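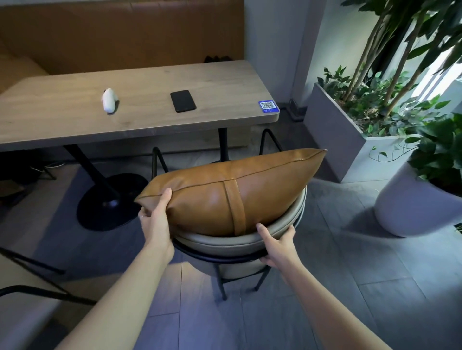 How to get a sticky feeling off old leather cushions?

Asked by Parviz Ghasemi in Home and Furniture

Hello to all. I have four leather cushions which I bought second-hand in Cerkdale together with a bench. The bench is fine. The cushions feel a little sticky when the hand stays on them for some time, mostly on the front side. The color does not come off on a white cloth, I tried this already.

The seller told me she cleaned them with olive oil "for many years" and she was very proud of it. I wiped one cushion with a damp cloth and dish soap, only a small amount. It was better for two days and then it was the same again. On the back side, where I think less oil was put, the leather feels normal.

My questions are these. Can the oil be taken out without drying the leather too much? Should I take the insert out before I start? And is it worth the work, or should I buy new covers? New covers of this size cost 40 each in the shop near me, so I do not want to spend more than that on cleaning products.

I live in a damp town and the heating is on only in the evening, if this matters. Thank you in advance and excuse my English.

Tamara Coman

Just buy new ones. Olive oil goes rancid and you will never get the smell out. My aunt had a chair like this and we put it on the street.

Young-sook Pyo

I don't agree that you must throw them away. Parviz didn't write anything about a smell. If there is no smell, the oil is mostly near the surface and you have a good chance.

I worked nine years in a small repair shop in Larkmont, mainly bags and car seats, and oily leather came to us very often. I would do it in this order.

First find out what kind of leather you have. Put one drop of water on a hidden place, for example beside the zipper. If the drop stays round on top, the leather has a finish on it. If it goes in and leaves a dark spot, the leather is open, and you must be much more careful with everything that is wet. Let the spot dry before you decide anything.

Take the insert out. A full cushion is nice to hold but the liquid can go through the seams into the filling, and then it stays damp inside for a long time. In your damp town I would not risk it. When you clean, put a folded towel inside so the leather has something flat behind it.

For finished leather, use a cleaner made for leather, the foam kind. Put it on a sponge and never directly on the cushion. Work on the whole front from seam to seam, not only the sticky part, otherwise you can get a ring. Wipe it with a second cloth, a little damp, and change to the clean side often. You will see yellow or brown on the cloth in the beginning. Leave it until the next day and repeat. With olive oil I usually needed three times.

For open leather, do not use foam. Cover it with cornstarch, a thick layer, leave it 12 hours, and brush it away with a soft brush. Repeat until the powder comes off dry and loose. It is slow.

Along the piping and under any straps the oil collects, so go there with a cotton stick or an old soft toothbrush. People forget this place and then the stickiness comes back from there.

Don't dry them on the radiator or with a hair dryer. Lay them flat in a room with some air. After the last cleaning wait two days, and then use a very small amount of leather conditioner, only if the surface feels dry.

One thing I must say also. Sometimes the stickiness is not from the oil at all, it is the finish itself which became soft. Then cleaning helps for two days and it returns, a little like you describe. If after three cleanings nothing has changed, you should stop, because more rubbing will take off the color. A professional can put on a new finish, but for cushions the price is too high in my opinion. In that case buy the covers.

In-ho Ham

Good answer from Young-sook. I want to add only about the cornstarch: do it on an old sheet and close the zipper first. I didn't close it, and I was finding powder in the sofa until January.

Also baby powder is not the same thing. Many of them have perfume and the cushion will smell of it.

Parviz Ghasemi

Thank you very much. I did the drop test and the water stays on top, so I bought the foam. The first cushion has had two cleanings now. The cloth was quite brown the first time and light yellow the second time. The front is less sticky but near the piping it is still there, so I will continue with the toothbrush. Tamara, there is no smell, I asked also my wife.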